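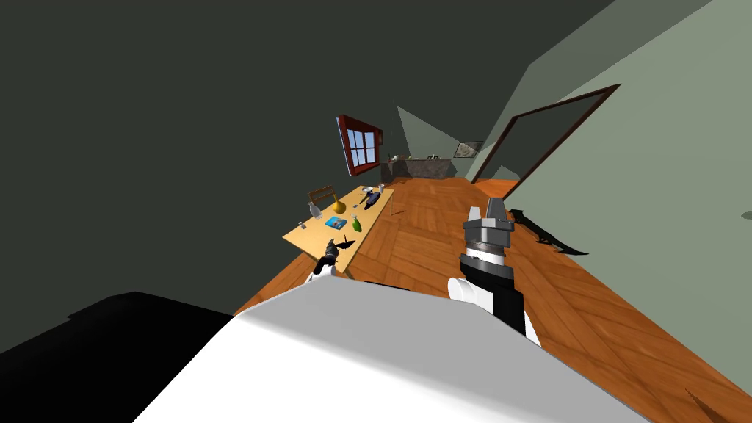
Temps de lecture : 1 min

Le bail à paliers est un bail commercial dont le loyer augmente à des dates fixées dès la signature – sans renvoi à un indice. À Favarska, il concerne surtout les plateaux de bureaux de plus de 650 m². La durée usuelle est de neuf ans, avec un premier palier au terme de la troisième année et une hausse plafonnée à 5 %. Dans l'immeuble Skirnton, loué par la foncière Harahap, le dépôt de garantie suit chaque palier.

Ce site utilise des cookies de mesure d'audience. Accepter | Refuser

Voir aussi : franchise de loyer, clause d'indexation.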